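Bekano boss defends Clulletti takeover as shareholders ask what they are buying

4 min read
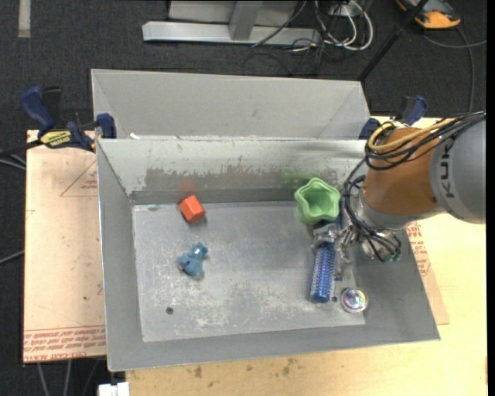
Charito Cabanatuan does not accept that Bekano is paying too much for Clulletti, and said so four times before the coffee had arrived.

"The price is the price," she said. "We looked at it for months and we're comfortable."

Comfortable is a word the Bekano chief executive uses a lot. She was comfortable in July, when the first offer was turned down, and she was comfortable when the second went in a good deal higher. Asked what had changed at Clulletti between the two, she talked about "the quality of the conversations".

Shareholders have heard this sort of thing before. Bekano bought Ralus on a promise of savings within two years, and the savings have yet to appear as a separate line in the accounts. Cabanatuan said that was a matter of presentation.

"They're in there. They're spread across the business, so you won't find them under one heading."

Would she put a figure on them? She would not.

The new deal brings in 1408 staff, most of them at sites Bekano has said it will review. Cabanatuan insisted that a review was "just a review" and that no closures had been agreed. Pressed on whether any had been discussed, she said lots of things get discussed.

She was firmer about Taşdemir, the rival bidder that walked away last month. Some investors have read its exit as a warning. Cabanatuan called that "a bit lazy".

"They had their own reasons. I don't think they ever really wanted it, to be fair to them."

That leaves the awkward question of who Bekano was bidding against when it raised its offer. She said the board had acted on the advice it was given, and that the advice was confidential.

The regulator has still to rule. Cabanatuan expects approval without conditions, although she expected the same with Ralus and had to sell two depots to get it. This time, she said, the overlap is smaller. Bekano has not published its own estimate of the overlap and has no plans to do so before the vote.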